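24 de mayo de 2026

Me han aceptado en Brirkasen. El correo entró mientras desayunaba y lo leí de pie, con la tostada en la mano. Beca completa para el doctorado en hidrología de suelos, con incorporación en diciembre. Lo he leído dos veces más por la tarde, por si había alguna condición que se me hubiera pasado. Hay una: tengo que entregar el expediente traducido antes de que cierren la matrícula.

Quiero dejar apuntado cómo ha ido esto, porque dentro de un año lo recordaré más ordenado de lo que fue. Terminé el grado en Grerar con una nota normal. Pedí plaza en cinco programas. Dos me dijeron que no en la primera criba, otro me hizo una entrevista y no volvió a escribir, y en Gradel me dejaron en lista de espera con el número 31. Brirkasen era el último de la hoja y el que menos preparé. La carta de motivación la escribí en una noche y la envié con una errata en el segundo párrafo (puse «infliltración»). La vi al día siguiente y pasé una semana convencido de que me descartarían por eso.

La entrevista duró 40 minutos. Me preguntaron sobre todo por el trabajo de fin de grado, el de los perfiles de humedad en los bancales, y por qué no había usado un modelo más fino. Contesté que no tenía datos para alimentarlo. Parece que les bastó. También me preguntaron si sabía programar y dije que lo suficiente. Tendré que ponerme en serio este verano.

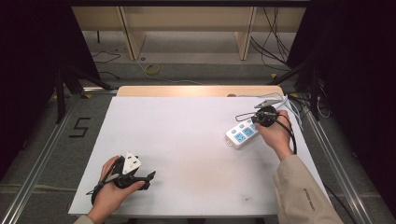
Una regleta blanca y dos pinzas negras, una en cada mano.

Por la tarde llamé a casa. Mi madre preguntó primero cuánto pagan y después si hace mucho frío. Le dije la cifra y le dije que sí. Mi padre quiso saber para qué sirve medir el agua que hay debajo de un campo, y se lo expliqué con el pozo del abuelo, que se secaba en agosto y volvía con las primeras lluvias, aunque nunca con las mismas. Eso lo entendió enseguida y estuvo un rato contándome cosas del pozo que yo no sabía. Debería habérselo preguntado antes, para el trabajo.

Queda decidir qué hago con Gradel. Si me llamaran de la lista de espera tendría que elegir, y el grupo de allí me interesaba más por el tema. Trabajan con la cuenca del Song, que tiene más de medio siglo de registros de caudal. En Brirkasen el campo de ensayo es nuevo y los primeros datos serán los nuestros. Eso tiene su parte buena y su parte mala. Mañana escribiré a Gradel para retirarme. Esperar con una beca firmada delante no me parece serio, y además no creo que lleguen a mi número.

Cosas pendientes: pedir el certificado en la secretaría de Grerar, buscar traductor jurado, renovar el pasaporte, avisar en el piso de que dejo la habitación a finales de noviembre. Preguntar si la beca cubre el viaje. Contestar al correo, que con tanta vuelta todavía no he contestado. Tengo un borrador de cuatro líneas y lo mando ahora, antes de acostarme, después de pasarle el corrector.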